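What I Pack for a Wet Walk Now

I have been walking the path between Multdale and Clilton for most of my adult life, and for a long time I packed for it badly. It is 12 miles if you take the ridge and a bit less if you stay by the river. I used to carry enough for a week. My shoulders would be sore before the first gate.

The walk in July was the one that changed my habits. The forecast said showers in the afternoon. It rained from the parking lot onward. By the time I reached the stone bridge my jacket had soaked through at the shoulders and my hood kept sliding down over my eyes, so I could see my own boots and not much else. I missed the turn for the ridge and had to double back through the wet bracken.

I have never got along with hoods. When you turn your head, the hood stays where it is, and you end up looking at the lining. They are loud too. Rain on a hood sounds like somebody frying onions next to your ear, and I like to hear what is coming on that road because the farm trucks don't slow down.

So now I wear a hat with a brim all the way around and leave the hood down unless the wind is very bad. A stiff brim is better than a floppy one. Rows of stitching help with that, and I look for them when I buy. The water runs off the edge and lands on the jacket, where it belongs. A baseball cap does half the job and lets the rest go down your neck.

I keep 2 pairs of socks in a bread bag. The bag matters more than the socks. I change at the halfway bench whether I need to or not, and the used pair goes in the outside pocket.

Food is a cheese sandwich and whatever fruit is going soft at home. I used to bring a stove. It took 3 tries to light in any wind, and then the tea tasted of the pot. There is Dudás at the Clilton end, which does soup until late in the afternoon, and knowing it's there gets me down the last hill better than tea ever did.

I stopped taking the big map. I have the relevant corner copied and folded in a freezer bag, and I know the way well enough apart from the ridge turn, which I have now marked in red.

What I have not solved is gloves. Every pair I own is either warm or waterproof. My sister-in-law's old ski gloves were both for one winter and then the seams went. I tried rubber dish gloves over wool ones, and they work, but you can't undo a zipper in them and your hands smell like a kitchen for the rest of the day.

Next month I want to try the longer route by way of Skasadero, which I have only done in dry weather. There is a ford on it that I don't trust after rain. If the river is high I'll turn around at the mill and come back by the lane, and I'll write up the mud either way.

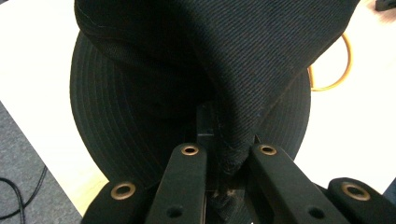

Comment from a reader:
The ford past Skasadero was over my knees in spring, so I'd turn back at the mill if the lane has puddles in it. For gloves, try fishing ones a size too big with thin liners underneath. You can still work a zipper if you take your time. Agree with you on hoods.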